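The knee that passed every test

The fault first showed up in February, in a simulated bedroom, at some point in the middle of an overnight run. The walking controller that Foulkes had been training for its humanoid was sent from one side of the room to the other, over and over, with small changes to the floor friction and the starting pose each time. Out of 4000 crossings, 392 ended in a fall. The month before, the same test had produced 3.

Nothing in the controller had been altered in between. The team at Gasard, which runs the simulations under contract, checked the version numbers first and then the settings, and found that both matched the earlier run.

The falls had a pattern. Nearly all came on a turn, within 2 steps of the robot shifting its weight to the inner leg. The knee bent further than it had been told to, the hip tried to make up for it, and the robot went down sideways with its arms still at its sides.

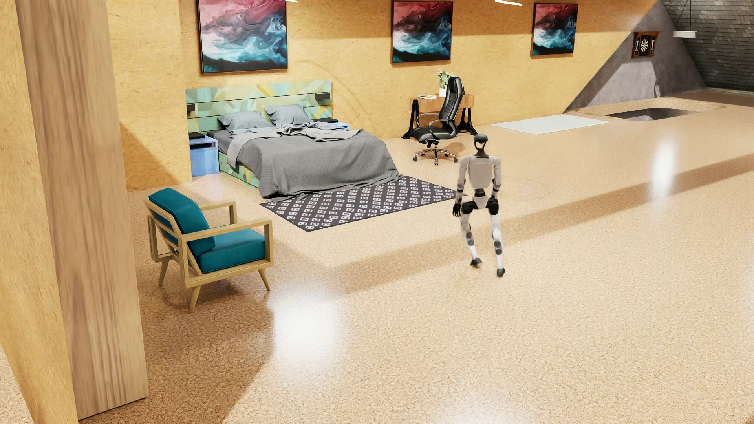
Suspicion fell on the floor for a while. Gasard builds its rooms with Mindulen, a scene package that had been updated over the winter, and a polished surface is easy to get wrong. The engineers swapped in a plain grey plane with no furniture on it and ran the test again. The robot fell just as often.

The cause was in the model of the robot itself. When the file was re-exported for the new version of Mindulen, the torque limit on one knee had been dropped and replaced with a default value, well below what the real motor can deliver. Walking in a straight line never asked enough of the joint for the limit to matter. Turning did.

A wrong number in a file is cheap to put right, and this one took a few minutes. The worry was what had been trained on it. Foulkes had already used the faulty model to produce a newer controller, code-named Nundadance, which had learned to turn in a wide, shuffling arc that spared the weak knee. It hardly ever fell, so its scores looked good and it had been cleared for the real machine.

Nundadance was withdrawn before it was loaded. Gasard now compares every joint limit with the motor data sheet after each export, and a run will not start if any of them differ. Foulkes has gone back to the January model and is retraining from there, with turns making up a larger share of the test.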